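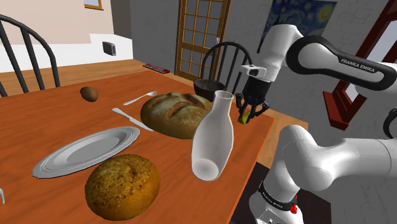
Fig. 1. Table with food and tableware, right-hand corner (rendered).

Home Syllabus Readings Notes Assignments Contact

Notes 4: Who sits where, and who eats first

Hi all – these are the notes from the meal structure lecture, typed up from my scribbles, so forgive the jumps. Read them alongside the Nazarenko chapter. I didn't get through the last part in class and I'm putting it here anyway, as it will come up in your papers.

Let's start with seating. When I was a student I thought of a meal as a list of foods. You write down soup, bread, fish, and you've described dinner, right? Then I spent a winter in Prirkumholm doing household interviews, and my hosts kept steering me away from one particular chair. It took me until December to work out that the chair nearest the stove belonged to whoever had been outdoors last. Age didn't matter, guests didn't matter. You came in from the cold, you got the chair, and whoever was in it got up without a word.

So, first term for your notes: place rules. These are the habits that decide where bodies go. Some are fixed (Grandma's chair) and some move with the situation, like my stove chair. Most homes have both kinds, and people can usually tell you the fixed ones right off but will look at you blankly if you ask about the moving ones. You have to sit in the wrong spot and see what happens!

Second term: serving order. Songül Karaca's study covers 136 households in Ernatska, and it's the best thing we have on this. She separates who is served first from who eats first, and these are often different people. In a lot of her homes the children get food first but wait for an adult to lift a spoon. In others the cook serves everybody and then eats standing up. I grew up with a cook like that, and it never struck me as a rule until I read Karaca.

Trygve Dalen argues with her about the standing cook. He thinks it comes down to small kitchens and has little to do with rank. I go back and forth. Read both and decide for yourselves – you'll need a position for the short paper.

Third term: shared reach. This is the part of the table that everyone can get at without asking. Bread tends to live there, and salt, and small vegetables and fruit that people pick up with their fingers. Anything outside shared reach has to be passed, and passing is where the talk happens. Müzeyyen Soylu has a lovely few pages on how families in Wimton argue through the passing of dishes, with the pickles going the long way round when two sisters aren't speaking. 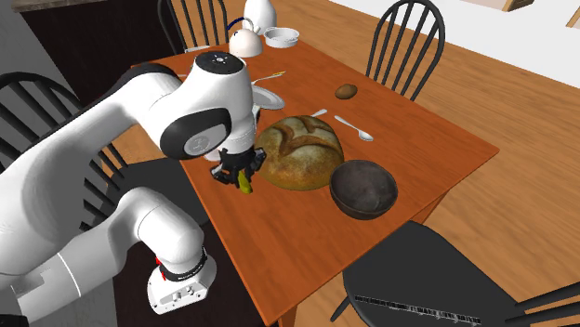 Fig. 2. The tabletop again, with one small yellow-green item.

A quick word on food diaries. Yours run for 9 days, and I want place and order in there along with what was eaten. Last year's class handed in 1,925 entries between them and hardly any said where anyone was sitting. A rough sketch of the table is fine. Stick figures are fine. If you eat alone at your desk, write that down too, it counts as a meal and I'd love to read more of those.

Please change the names of the people you live with. Yiğit Kahraman is taking questions on consent forms, so go to him before you come to me.

For next time: Karaca, chapter 2, and the Dalen reply (it's only 13 pages). Lev Bondarchuk is giving the guest talk on wedding tables, bring something to write with.

Notes last updated 1/21/24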